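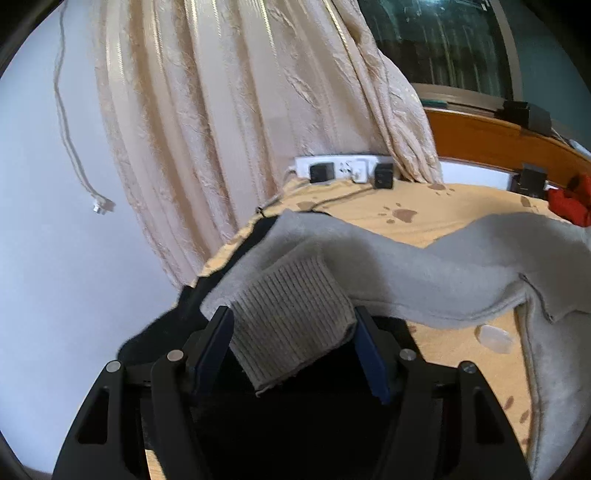

Should a knit sweater be folded by the body first or by the sleeves first?
Start with the sleeves. Once the sleeves are lying where you want them, the body nearly folds itself, and if you leave them until the end you will be poking cuffs back into the bundle for the rest of the evening.

Unit 4: Knits, Sleeves and the Pile on the Bed
Home Care and Clothing, Clestdale Adult Learning
Handout prepared by Anselmo Honorato

Welcome back, everybody! Last time we spent the full 60 minutes on sheets and towels, which are friendly things with straight edges and square corners, and I promised you something with arms. Please have this handout beside you when you practice at home, and don't worry if your first few come out lopsided (mine did, for years, and they kept me just as warm).

Starting from a pile

Most of us don't meet our clothes one at a time on a clean table. We meet them heaped up on the bed, gray over black, one sleeve across another, and the temptation is to grab whatever is nearest and pull. With a woven shirt you can get away with it. With a knit, a good tug on one sleeve can stretch it, so slide a hand under the body of the garment and lift the whole thing clear of whatever is beneath it. Then lay it down on a flat part of the bed, front side down, and give it a minute of your attention before you fold anything.

Finding the cuff

The cuff is your handle for tidying a sleeve. Ribbing is springier than the plain knit above it, and the ribs run along the length of the sleeve, so they show you at a glance which way it is pointing. Hold the cuff lightly between finger and thumb, bring the sleeve out to the side, and smooth it from the shoulder down with your other hand. If the sleeve seam has wandered, turn it back to the lower side now.

Loose threads

You will often find a short end of yarn at the edge of a cuff. Please don't pull it, and please don't snip it close either! Thread it through a blunt needle and work it back into the inside of the ribbing, following one rib for an inch or so. Those of you with the Cordeiro sewing booklet will find the stitch drawn on page 86.

The fold itself

Bring one sleeve straight across the back, then turn it down so that it lies along the side. Do the same with the other. Fold each side of the body in toward the middle, just far enough to make a neat rectangle, and then bring the hem up to the collar, in halves for a shelf or in thirds for a drawer. Heavy knits prefer halves.

Keep dark and light knits in separate stacks if yours shed. A black sweater shows every bit of gray fluff, as I'm reminded each August when I take mine out too early.

For next time

Bring one long-sleeved knit and one blunt needle. We meet in the Stadolness room as usual, and there are spare needles in the drawer under the window.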